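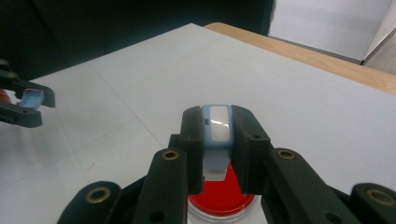 Set out fewer things and you will make fewer mistakes, one reader of the first edition wrote to us, and that should be printed on page one and the rest of the chapter thrown away. We have kept the rest of the chapter. The advice is good as far as it goes, but it has been repeated so often in workshop classes that few people stop to ask what it leaves out.

CHAPTER 2
The Work Surface

Most manuals treat the table as something you clear before the real work begins. You wipe it, you put your materials on it, and from then on it is forgotten. We doubt that it can be forgotten so easily. Where a thing stands decides which hand reaches for it, what the sleeve passes over on the way, and how far a small part has to travel before it is put down again.

Teachers like rules for this. The Levchenko layout, still taught in many evening courses, puts anything open in the center, the paper nearest the worker, and small loose parts to one side. It looks sensible on a wall chart. We have yet to see a convincing account of why the center should be the right place for an open dish, which is the one thing on the table you least want to knock. A worker who reaches across it all morning may come to wish it were at the back.

The usual defense is that the center can be reached by both hands. True enough, and for some jobs that settles it. For others it settles very little. 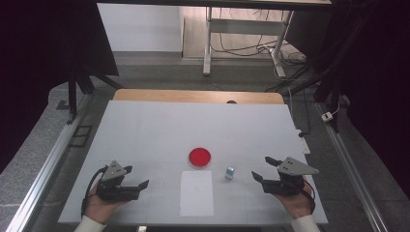 Figure 2.1 White board with a red dish near the center, paper toward the front and a small pale block to the right.

Consider the surface itself. White is recommended nearly everywhere, on the grounds that small objects show up against it. Dark ones do. Pale ones are often easier to find by their shadow, and white paper on a white board has little but a slight change in brightness to mark its edge. A trial class in Vukville compared white and gray tops for a whole term and reported a clear preference for white. The class had 20 people in it, and all of them had been trained on white. We would not build a rule on that.

Seams deserve more attention than they get. A board with panel lines gives the eye something to line paper up against, and plenty of workers use them that way without being told. The same lines can catch a sheet as it slides – try it with thin paper before you decide they are harmless.

Then there is the edge of the table, where power strips and cords tend to collect. Manuals say to remove them. In practice they stay, and a layout that only works once they are gone is of limited use.

Before reading on, lay out a small job of your own and write down where each thing stands. Do the job, then write the positions down again. Keep both lists for the exercise on page 49.

Related items
Chapter 1: What Counts as a Bench
Chapter 3: Small Parts and Where They Go
Reading: The Tirkorport Table Survey, page 31
Worksheet: Zurside layout grid, blank
Answers to selected exercises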